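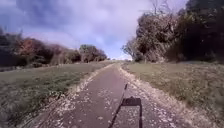

Week two with the Plarnonach path kit, and I'm still finding excuses to take it out before breakfast! The kit is 24 parts plus a mast (mine went together in one evening, with a lot of tea), and it bolts onto the Stivden base I already had. It follows a plain asphalt path far better than I expected, leaves and all. I paid 1,219 for the lot, so yes, I was nervous.

The manual is thin, and the mast clamp needs a proper tightening every few runs. Ivar Berge sent me his speed settings, and I'm trying those on Wednesday.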